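Setting Up the Lovow Arm for Table Tasks
Student project report, Skendham, 1/21/24

3. Preparing the table

Our cell has one arm, and the task is to put an apple on a plate. In September we worked on a bare table and its shine disturbed the head camera. Now we spread a dark grey cloth before each session and set the apple to the left of the plate.
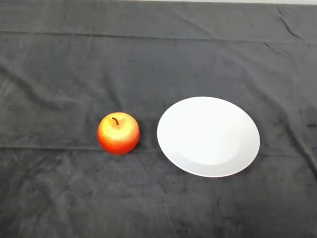 How often must the camera be calibrated?
We calibrate it every 17 sessions, and also each time a screw on the head has been touched.

4. Checking the gripper

The fingers are the part which needs most care. We clean the joints with a dry brush and tighten the 3 screws of the palm. After this the arm is sent slowly towards the apple, low over the cloth, with one black finger pointing at the fruit. If the finger pulls the fabric, we raise the height limit by 4 mm and repeat the approach. 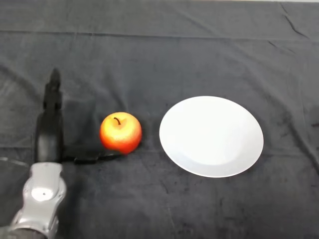 5. Faults found

In 124 trials the most frequent fault was a loose cable at the wrist. We replaced the clip with one from Skosier.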